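Home Wiki Maps Factions Recent changes Log in

Category: Game mechanics | Dullano

Sector lock

The sector lock is a rule in the multiplayer game Dullano, developed by Trudance. It closes one part of the underground map when an alarm is raised there, and players inside must wait or find another exit. The rule was proposed by the player Telma Vergara and came into the game in a December update. 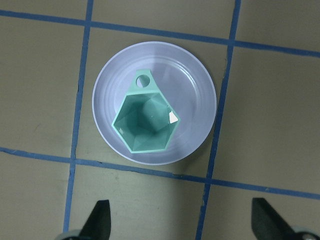
A lock lasts 300 seconds. In this time the doors of the sector accept only cards of level 3 or higher, and the elevators stop at the nearest floor. Guards can shorten the lock from the control room, but they need two players to do it - one at each console. Medics who were already inside keep their normal access.

The first version had no limit on repeated locks, and on busy servers the lower sector of the Bondov map could stay closed for a whole round. Habibur Mondal, a level designer, later added a pause between two locks in the same sector.

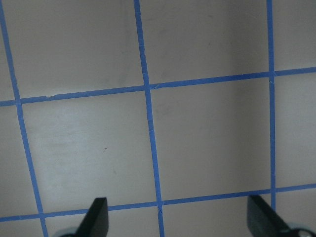

Sector borders

Each map is cut into square sectors of equal size, and a room belongs to the sector where its main door stands. Players who plan custom maps often draw the squares first. Blue tape on brown kraft paper gives a grid of about five columns and five rows, and the same layout is possible in the map editor. Long corridors can cross several sectors, so they close only in part.
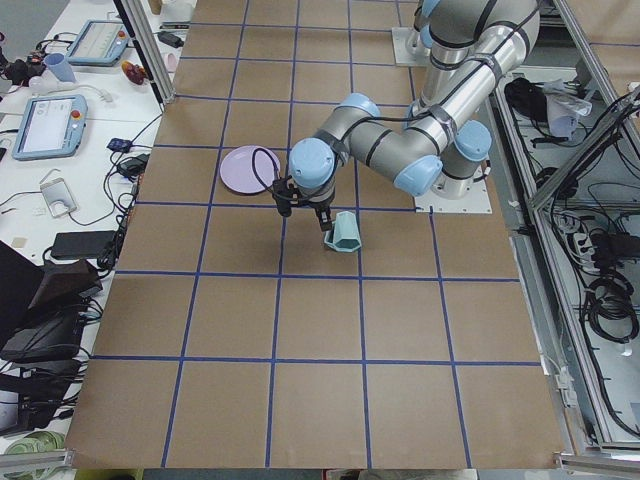 Reception of the rule was mixed. In a poll on the Dobre server, 279 players voted, and more than half wanted to keep it. Critics said that new players do not understand why a door is closed. Some servers now teach the borders before the first round, and the guards' routes are explained too.

Comments (2)

Anca Avram: The medic part is old, I think. On our server they lose access too.

Horațiu Nedelcu: Does the lock also stop the tram? I was stuck in it yesterday.

Previous Next Random page Back to top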